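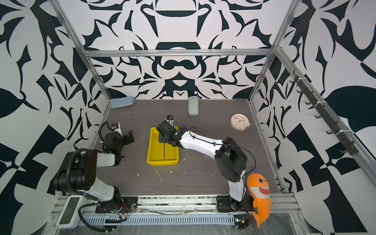
Went to see Skurden at the Soler last night, the salmon farm film that everyone at work has been telling me will put me off fish for good. It hasn't, or not yet, and I've been cross about it all morning. I'm on its side! I stopped buying farmed salmon two years ago and would happily see most of the sea pens gone. But I don't like being pushed, and Abilio Pacheco directs like a man with his hand in the small of your back. Every pen is filmed under a black sky and every beach under a white one. It has all the restraint of that black-and-white wallpaper up there, the huge scrolls and flowers with the back wall mirrored down the middle, and after an hour and a half of it I wanted to look at something beige.

Search this diary Go

The parts that worked were the plain ones. There's a long stretch, 26 minutes by my watch, where he stays on a feed barge with the crew and keeps quiet. A lad hoses the deck. Somebody eats a sandwich. Dead fish come up in the lift and go into a bin, then more come up, and a woman in yellow oilskins writes a number on a board. When she's finished, the board says 3,670. No music, no voice. I believed every second of that and felt rotten watching it.

Then back comes the narrator. I've no idea why these films think we need telling how to feel about a fish with a hole in its side. He says the fish are "screaming in silence", and I could feel the row in front of me shift about. Whether a salmon suffers, and how much, is a proper question with proper work done on it, and the film gives it one scientist for the length of a kettle boiling. She was careful. She said what she thought was likely and what she thought was not known. I'd have liked another half hour of her and none of the slow-motion gulls.

The bit I most wanted was the labelling. Jidora is the welfare scheme in the film, a little blue badge on the packet, and Pacheco says it's worthless. It may well be. He shows an inspector's van arriving and the same van leaving, with a clock in the corner to make it look like a very short visit. Who set the clock? Was there another visit the day before? He never asks the inspector a single thing, and the company gets one caption saying it "declined to take part". Declined to take part in what, and how were they asked? I've declined things myself by not opening the email.

Same with the hidden camera footage. Dreadful stuff, and I had to look at my knees for some of it. But it comes with no place and no month on it, and it's cut straight against the barge so you take it to be the same farm. If it is, say so. If it isn't, that's a cheat, and the first person from the industry to spot it will use it to wave away the whole film.

Questions afterwards, with a woman from Truklow, who are putting it out. They'd sold all 200 seats and she was very pleased about that. I put my hand up and asked about the hidden camera footage. She said it was "representative". I asked of what. She said of the industry, and the man with the microphone moved along to someone who wanted to know what Pacheco eats. (Lentils, apparently, and a lot of applause for the lentils.)

M. thought I was being mean. She said people don't change what they buy over a footnote, and that if the gulls get one family off salmon then let him have his gulls. We went round it twice at the bus stop. I said the family will be back on salmon by the end of December, when it's on offer. She said so what would I have done, and I said the barge, only the barge, for the whole film, and she said I would have been the only one in the cinema.

She's probably right about that. I still think somebody should find out where that footage came from. I've written to Truklow to ask, kept it polite, and don't expect much.

Had beans for tea.

This site uses cookies to remember your settings. Accept Manage

Contact | Copyright the author | Back to top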